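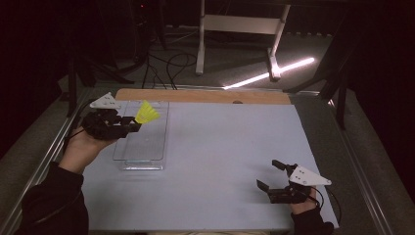 ## How do you test a gripper?

A gripper is the part of a robot that does the job of a hand. Before one goes on a robot arm, a person can hold it and try it out.

At the Lorska workshop, Usa Luangrath tests grippers in pairs, one in each hand. Her test object is a shuttlecock. The skirt bends if the fingers squeeze too hard. If they squeeze too little, the shuttlecock slips.

Each gripper gets 14 tries. A try counts only if:

- the fingers close on the shuttlecock
- it stays up for 2 seconds
- the skirt keeps its shape

Heriberto Tello writes down the scores. The next object is a spoon.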